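Entili open day: a review of the Murkero table-top arm

Written by Iida Nurmi, 06/06/2022

I had wanted to see the Murkero at work for ages, so when Entili opened its workshop for the afternoon I was near the front of the queue (with a flask of tea, as always). Veronika Gisler ran the demonstration and was wonderfully patient with all of us, even the gentleman who wanted to know if it could ice a cake.

What I liked

The movements are gentle and much quieter than I'd expected, and the screen showing the view from the wrist is a lovely touch -- you feel as if you're sitting on the arm's shoulder! Setting up a new job looked quite simple too, though Veronika has clearly had plenty of practice.

What I liked less

It is slow, and the manual runs to 154 pages with hardly any drawings. I'd also want longer leads.

The job on the table

We watched the little tree task, where the taped trunk has to go into the hole in a turned wooden base. A fiddly thing to line up, and I found myself holding my breath with the trunk's tip right at the edge of the hole.

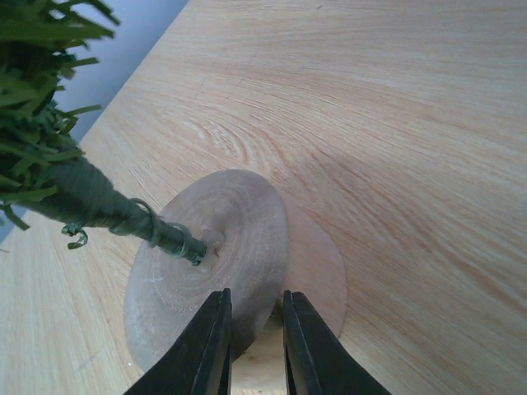 Would I have one?

For a small craft workshop, yes, I think so. I'd give it 8 out of ten, and I'll be going back in April to see the next model.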